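**Kenlow opens its two-arm planner to outside labs**

Sun 12 April - Kenlow has released the motion planner it uses for two-armed robots, along with the simulator scenes it was tested in. The package is called Lisus and runs on an ordinary desktop computer.
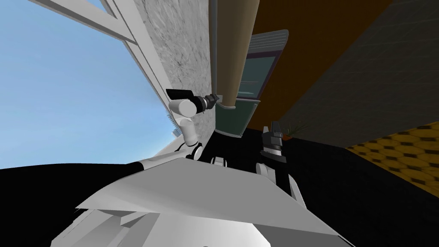 *A two-armed robot in simulation, with one gripper close to the rail below a tan column.*

Lisus plans both arms together and checks each path against nearby surfaces before any command is sent. The release includes 39 scenes, with wall and floor textures that change between runs so that perception code can't lean on one background.

"Most of our failed plans came in the last few inches before contact," said Dalia El Sherbiny, who leads the work. Her team rewrote that part of the code over the winter.

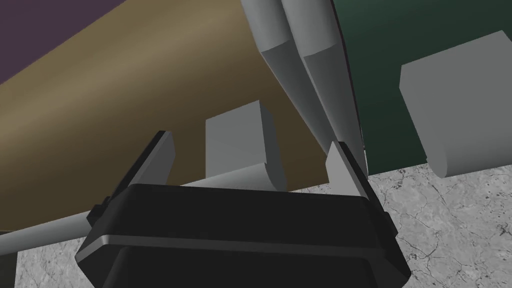 The new version replans in 80 milliseconds, down from 200. Lahcen Bensaid of Adbridge, which had early access, said the logging tools still need work - long runs produce files that are slow to open. A fix is planned for September.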